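Notebook -- Cora sim, living room scene
2021-05-11, Flistville bench

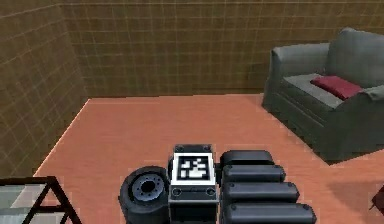
Head camera view in sim, glass table to the left, sofa right. Own body in the bottom of the image.

Goal for the day was to find out why the local costmap keeps putting an obstacle right in front of the base. Roland hit it first in the living room scene: planner refuses to go forward, backs up, refuses again. No collision reported by the physics side.

Started with the self filter. It takes the depth cloud, projects the robot model into the camera and drops any point that lands on a link. With the filter drawn over the color image, the marker housing was masked fine and the wheel was masked fine. The arm segments were not. The mask for them was sitting a bit to the left and too low, so a strip of points along the right ends got through. Those points go into the costmap as an obstacle attached to the robot, and it follows us around the room.

First guess was a bad link mesh. Swapped the arm meshes for plain boxes and got the same offset, so not that.

Second guess was timing, and this one held up. The filter asks for the latest transform instead of the one at the cloud's timestamp. With the arm parked it makes no difference. With the arm moving, or just after it stops, the mask is drawn for a different arm pose than the cloud has. Changed the lookup to use the cloud stamp with a 400 ms timeout. Offset gone while the arm moves.

There was still a small error with the arm parked. Checked the camera extrinsics against the marker on the housing: detected the tag in the rendered image, compared with where the model says it should be. The pitch in the sim config was the old value from before Clementina redid the head mount. Copied hers in. Residual is now small enough that I stopped looking at it.

Reran the drive test with a fixed seed, 2000 steps, arm tucked. Before the fixes the planner stalled at step 2449 of Roland's longer run and never recovered, so mine is shorter than the one that failed. Need to do the long one overnight before calling this closed.

Other things noticed:

Glass table. Sim depth returns the top as solid, and the real sensor won't. Anything we tune on this scene will be too optimistic about tables like that. Wajid has a patch in the Vieira branch that drops depth returns on transparent materials. Want that merged before we touch inflation radius.

Wall tiles. The visual odometry matches across the grid when we face the back wall straight on, and the estimate slips by one tile. Separate problem, but it shows up in the same logs and confused me for an hour. Turned VO off for the costmap tests -- wheel odometry only.

Filter padding. Someone set it to 5 cm, probably to hide the offset. Put it back to the default for now. If the hand starts leaking points again, look at the gripper model before raising it.

To do:
- long run with Roland's seed, both fixes in
- same check on the Kunow base, it uses the same filter node
- ask Jolene whether the timeout is OK on the real robot, where the clouds come in late
- unit test for the stamp lookup
- Aníbal wants before and after costmap bags, put them in the shared folder

Config changes are on my branch, not pushed yet.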